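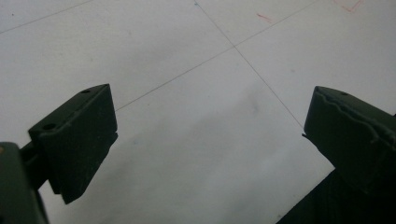
## 3.2 Surface preparation and soiling

**Figure 2.** Flat white surface of the kind considered in this section.

Pale hard surfaces are often judged clean by eye alone. In the Durnis trial we compared visual inspection with the amount of residue recovered by swab, using the four cleaning products described in Section 3.1. All work was carried out in a single ground-floor room with the blinds closed and the overhead lights on. The test area was divided into 100 squares of equal size, marked at the corners with pencil.

Each square was soiled with a measured quantity of weak black tea containing sugar and left to dry overnight. Tea was preferred to the soot mixture used in the earlier Huet study, which proved hard to spread evenly and tended to collect along joints. The sugar leaves a thin film that remains after the colour has gone, and it is this film that later picks up dust – a point of some practical interest in corridors and kitchens.

Squares were wiped with a damp cotton cloth, folded twice, in one direction only. A fresh face of the cloth was used for each square. Wiping pressure was controlled with a weighted block drawn by hand along a guide rail. No square was wiped more than once.

## 3.3 Visual grading and swab results

Two graders, working separately, marked each square as clean or not clean from standing height. Where they disagreed, the square was recorded as not clean. On this basis 71 squares were passed. Swabbing showed that 19 of these still carried sugar above the limit set in Section 2.4. Of the squares that failed by eye, most also failed by swab, but the two methods did not agree closely enough for one to replace the other.

The Karkon protocol asks for grading under raking light, with a lamp placed at floor level. When the squares were graded again in this way, the number passed fell to 62. The change was greatest near the window wall, where the overhead lights produced a broad reflection that hid faint streaks.

Drying time also had an effect. Squares graded while still damp looked more even than they did an hour later, and we therefore excluded all damp readings from the totals given here. The Fasten guidelines allow grading straight after wiping, so their pass rates should be compared with ours only with care. Results for textured and coloured surfaces are given in Section 3.4.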